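让机械臂帮忙收拾小药盒:桌面上的规矩和几个顺手的小窍门 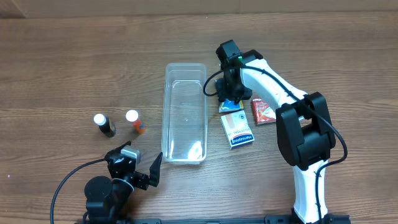

文/Mahrous 家用工坊专栏编辑,负责收纳与桌面自动化
6月21日

家里的小药盒大概是最容易乱的东西。创可贴用掉一半塞回去,小瓶子横着躺,袋装的东西压在最底下,等到手指划破了才想起来翻。去年11月我们在 Dritgate 的工坊里换了一张新桌子,趁着搬东西,把双臂桌面机械臂收拾小件的规矩也重新写了一遍。读者来信里问这个的不少,有的是家里自己装的小臂,有的是学校手工教室里用的,我就把我们贴在墙上的那张纸展开来讲讲,啰嗦的地方请多包涵。

先说一句要紧的:机械臂做的是"归拢",把东西从桌面放进盒子。哪样药该吃、哪样该扔、过没过期,都得人来看。这条写在我们那张纸的最上面,字号也最大。

一、桌面怎么摆

盒子放中间,要收的东西分在两边,左边归左臂,右边归右臂。我们习惯把小瓶子放在左边,盒装和袋装的放在右边,像 Hansaplast 创可贴这种扁扁的纸盒就平放在右手一侧,离盒子近一点,手臂不用伸得太远。分边的好处是两条手臂很少需要越过盒子去够对面的东西,碰头的机会自然就少了。

盒子长边朝着自己放,两条手臂从两侧过来都有一条长长的边可以对着,放东西时余地大。要是横过来摆也不是不行,只是两只夹爪容易挤在同一头。

透明盒子好看,里面装了什么一眼就知道,可它有个小毛病:反光。灯一照,盒底会有一块白亮亮的光斑,盒沿上也会拉出一道细细的亮线。靠摄像头认位置的话,这些亮处有时会添乱。我的做法是把台灯挪偏一点,或者在灯前夹一张烘焙纸,光就柔和多了(烘焙纸别贴着灯泡,留出一掌宽的距离)。木纹桌面透过盒底看得清清楚楚,有的识别程序分不清哪里是盒子、哪里是桌子,这时在盒底垫一张素色纸就好,深浅跟桌面差得开就行。

桌子其余的地方尽量空着。茶杯、剪刀、手机、没拆的快递,统统请到别的桌上去。我知道这话谁都会说,可我自己也犯过,一杯凉掉的菊花茶就这么献给了键盘。

二、动手之前

先看线。机械臂上的粗线要顺着臂身走,用扎带固定在臂杆上,关节的地方留出一个宽松的弯,手臂伸直、折起都不绷。扎带别勒死,指甲能挑起来的松紧最合适。线弯得太大也麻烦,会扫到桌上的瓶子,或者搭在盒沿上,夹爪一抬就把盒子带歪。每次开机前用手轻轻托一托线,看看有没有鼓出来的地方,这个动作花不了多少工夫。

再看底座。横梁和夹具的螺丝每用满100次就重新紧一遍,我们在墙上挂了个小本子,用一次画一笔。家里用得少的朋友,换季的时候顺手紧一紧也可以。

然后是夹爪。指尖沾了创可贴的胶、糖浆或者灰尘,夹东西就会打滑,用微湿的布擦,再用干布擦一遍。擦的时候一定要断电,不要以为它停着就不会动。我们那张纸上这一句是用红笔写的。

三、夹小东西的几个诀窍

瓶子:躺着的瓶子夹瓶身中段,别夹盖子。盖子圆溜溜的,夹着容易转,还有可能把盖拧松。两只瓶子并排靠得太近的话,先用手把它们分开两指宽,夹爪才伸得进去。瓶口最好都朝同一个方向,程序里少写一种角度,出错也少一种。

纸盒:平放的纸盒从窄的那一边夹,力气小一点。纸盒最怕夹瘪,尤其是用到只剩几片的时候,里面没有东西撑着。可以先拿一只空盒子试力,夹起来不变形、也不往下滑,就把这个力度记下来,以后同样大小的都照用。

小袋子:最难的是它。又软又滑,贴在桌面上夹爪根本插不到底下去。我的土办法是在袋子中间轻轻捏出一道棱,让它拱起来一点,夹爪从上往下夹住这道棱。袋子和纸盒别叠着放,叠在一起时夹上面的会带动下面的,一不留神两样一块儿飞出去。

放进盒子的时候,让夹爪降到离盒底2厘米再松开,别从高处往下丢。瓶子先进,靠一侧躺好;纸盒后进,沿着另一侧放;软袋子最后,哪里有空塞哪里。这个顺序跟我们自己收拾行李箱差不多,硬的打底,软的填缝。

四、人的手往哪儿放

手臂动的时候,人的手不进桌面。东西滑了、倒了、卡在盒沿上了,都先按停,等两条手臂完全不动了再伸手。急停按钮放在不用探身就能够到的位置,左撇子就放左边,别怕改。家里有小孩的,围着看可以,椅子往后退,谁按按钮事先说好,一次只由一个人管。

长头发扎起来,袖子卷上去,戴着挂绳的把挂绳摘了。我以前总觉得桌面上的小臂力气不大,不必这么讲究,后来被 Ledinstead 那边工坊的同行念叨了好几回,也就养成习惯了。他们的规矩比我们还严,连围巾都不让进屋,冬天怪冷的。

第一次跑新动作,速度调到最慢,先不放东西空走一遍,再放空瓶子走一遍,最后才换真的。两条手臂一起动之前,各自单独走一遍。慢归慢,这几遍省不得!要是中途改了盒子的位置,哪怕只挪了一点点,也请从空走那一步重新来。

五、收好之后

机械臂收完,人要再看一眼:盖子有没有松,袋子有没有被夹破,有没有哪样东西滚到盒子后面去了。药品的说明书和包装别分家,有效期朝上放,下次打开就能瞧见。盒子盖好,放到孩子够不着、晒不到太阳、离灶台和浴室都远的地方。

练习用的东西和家里真正要用的药,最好分成两套。我们把练习用的瓶瓶盒盒单独装在一只贴了"Ivum 练习"字样的袋子里,夹过来夹过去,摔也摔过,压也压过,这样的东西就不再放回药盒了。洗干净的空瓶子拿来练手正合适,里面装一点米,分量跟真的差不多。

每隔7天,我会把小本子翻出来看看,哪天掉过东西、掉的是哪一样,记一行就够。连着掉同一样东西,多半是夹爪该擦了,或者那块桌面的光线变了。上个月老是掉纸盒,查来查去,原来是窗帘换洗后忘了挂回去,下午的太阳直直照在盒子上。

有读者问,右臂够得着左边的东西时能不能让它"顺手"拿一下。我们的规矩是不行,先把那样东西用手挪到右边,再让右臂去拿。挪之前照旧按停。下一期打算写写抽屉里的零碎螺丝怎么分,手头有好用的分格盒的朋友,欢迎来信告诉我尺寸。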